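# Routing of white cables across the breadboards in the Ercombe teaching laboratory

**Hemant_Singhal** (moderator)

Members are asked to comment on the proposed rule for cables on the shared breadboards. The draft states that no cable may lie across open mounting holes when a bench is left overnight, and that every run must be clipped at intervals of 99 mm. Comments will be passed to the laboratory office on 13/05/2023.

**usness_bench**

I support the first part of the draft. A cable left over the holes hides them from the next user, who then has to move it before a bracket can be placed. We lost most of a morning to this on the Pandey alignment, when a post was set one row out from its intended position.

I cannot support the second part. Clips at that spacing would take up more holes than the cable does.

**t.ririk**

I disagree with the previous member on the clips. The smaller boards have room for them along the rear edge, and the stores cupboard holds 1000 of the adhesive type, which use no holes at all.

**Hemant_Singhal** (moderator)

Adhesive clips are not permitted on the metal surface. The residue is difficult to remove, and scraping it off marks the finish. Please see section 3 of the bench rules.

**t.ririk**

Section 3 refers to tape. Clips are not mentioned. If the office intends to include them, the wording should be amended before the new rule is issued.

**usness_bench**

That is a fair point, although I would still object. Some boards are scratched enough already.

**Hemant_Singhal** (moderator)

The wording will be amended. A revised draft is given below for comment.

## Revised draft

1. Cables should follow the edge of the board wherever their length allows.
2. Where a cable must cross the board, it should be laid in one smooth curve, with no sharp bend close to a bracket. Screw heads in the base plates must remain within reach of a key.
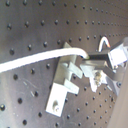
3. Clips should be screwed down, at a spacing chosen by the user. Adhesive clips and tape are not to be used.
4. Any bench left for more than roughly 6 hours should be cleared of crossing cables.

**usness_bench**

Items 1 to 3 are acceptable. Item 4 will cause difficulty during long measurements, and I would ask that a signed notice on the bench be accepted as an exemption.

**t.ririk**

I have no objection to a notice. I maintain that the ban on adhesive clips is too strict and ask that it be reviewed in August.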